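Chapter 6
Opening the Drawer

I used to think a drawer was the easiest thing in a house. You grab the handle, you pull, you're done. Then I started teaching the Penrose robotics class, and I watched a room full of very smart students spend most of May trying to get an arm to do it.

By now you've finished the reaching exercises in Chapter 5, so your arm can get to a point in space and stop there. Good! We're going to need that. What we haven't dealt with yet is contact – the moment the fingers touch something that has its own ideas about where it wants to go. A drawer only slides one way. Pull it a little sideways and it jams, or the whole chest comes along for the ride (my first class called this "walking the dog," and the name stuck).

Our class project for this chapter is called Ronstead. Each team gets one small chest, one handle and 50 tries, and you'll log every one of them, including the ugly ones. Please don't skip the ugly ones. I still have the log from the first team that ran it, and the notes next to their failed pulls taught me more than the good runs did.

Before you write any code, open and close the drawer by hand with two fingers. Do it slowly, with your eyes shut if you like. Notice when you start to feel it give. 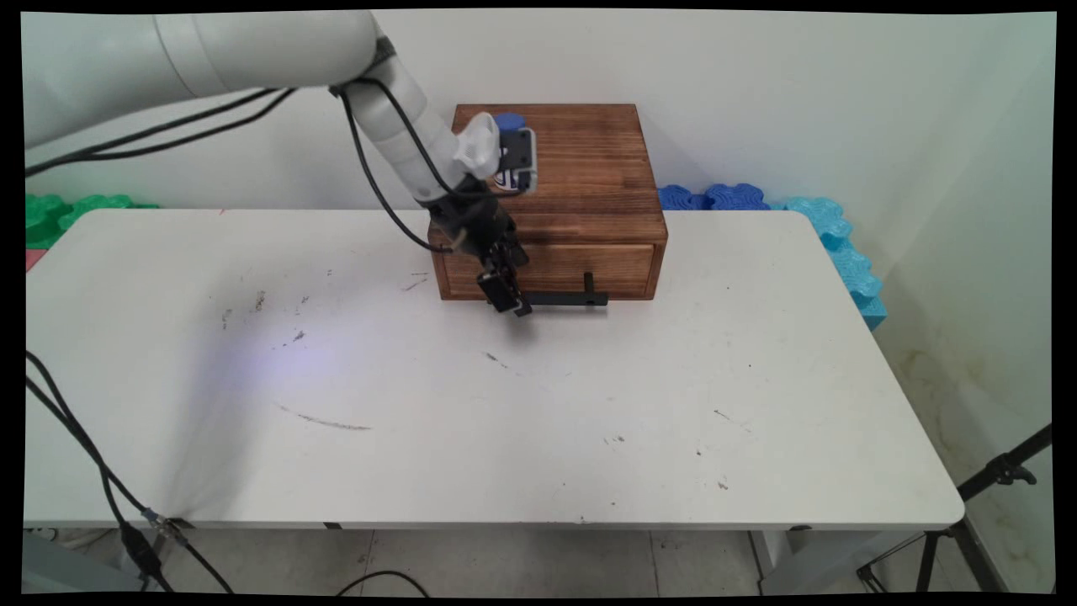

How hard should the gripper squeeze the handle? Start with the lowest force that doesn't slip, and raise it one small step at a time. A very tight grip leaves no room for the handle to shift as the drawer slides, and small errors in your path turn into side loads.

6.1 Finding the Pull Direction

Let's start with a line. Pick two points, one at the closed position and one where you want the handle to end up, and write both down in the arm's base coordinates.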